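Background noise and reading recall in shared study rooms

Earlier surveys at the Ellgate campus asked students whether noise bothered them. Few measured recall. Our group tested 100 students in two rooms, one quiet and one with recorded café chatter.

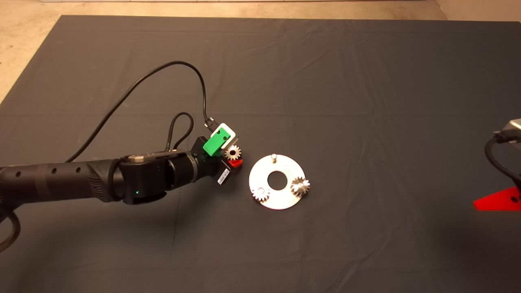 Figure 1. Dark grey cloth with soft creases.

Each student read a 343-word passage, waited five minutes, then wrote down what they remembered. Scores were lower in the chatter room – mostly on names and dates.

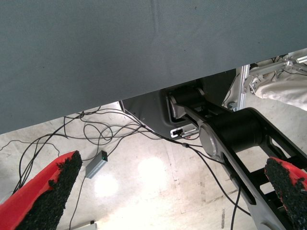

Report by Adwoa Aidoo and Aino Hyvönen

Room order was not randomised. Students tested on Saturday all used the quiet room, and this limits the comparison.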